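Reading time: 3 minutes

How Does a Robot Pick Up Something Flat?

Try picking a playing card off a table while wearing oven mitts. Annoying, right? Now you know how a robot feels, if robots felt anything.

A robot's hand is called a gripper. Felista Bakilana tests grippers at a workshop called Kimaro, where she gives each one 200 tries at the same job. She says the first 19 are exciting.

Boxes are easy. Flat parts are rude. They lie there and give the fingers hardly any edge to hold.

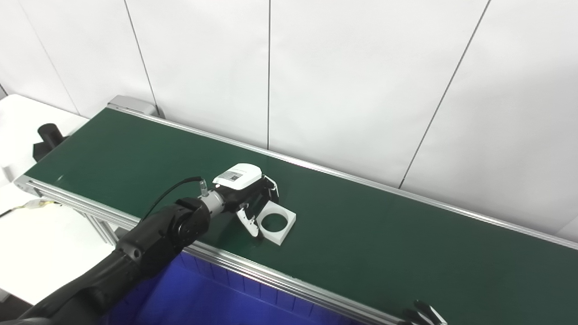 Two fingers, one flat square with a big round hole, and a green conveyor belt.

Felista compares two kinds of fingers. Stiff ones squeeze hard but can shove a part away. Bendy ones are gentler, but sometimes they bend when you'd like them not to.

Every try gets a score from zero to 3. Zero means the part is still lying on the belt, looking pleased with itself.

Want to test your own gripper? Grab some kitchen tongs and a coaster.

We use cookies (not the good kind) to remember your settings. OK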